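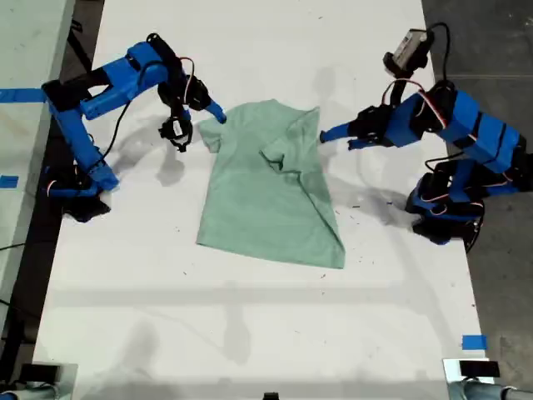
Figure 1. Mint-green T-shirt on a white tabletop between two blue robot arms.

3.2 Dietary records and protein timing

Participants in the Rundham arm ate three meals a day and trained before breakfast, while those in the Gronitska arm trained after the second meal. Total energy was set at 2000 kcal for both arms on training days. Food was logged by weight, and entries were checked each Saturday against the shopping receipts (Zwane and Zhuravel).

Of the 1631 meal entries received, 1168 gave a usable protein value. The rest lacked a portion weight or named a mixed dish with no recipe. We did not fill in missing values. Soups and stews made up most of the dropped entries - a known weakness of weighed logs - and the protein intake reported for the evening meal is therefore likely to be low.

Share (3)

Protein at the first meal after training was higher in the Rundham arm. Daily totals did not differ between arms. Fat intake followed the choice of meat more closely than it followed the training schedule, in line with the earlier work of Vi and Tolentino. Fiber was not analyzed, as the Shaikh food table lists it for grains only.

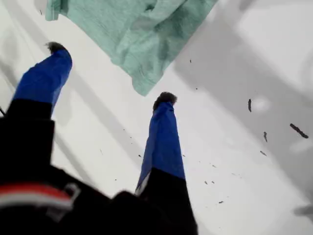
3.3 Strength measures

Grip and leg press were tested in the same order at each visit, with a fixed rest between lifts. Scores were entered by Âu, who did not have access to the meal logs.

Search this journal Go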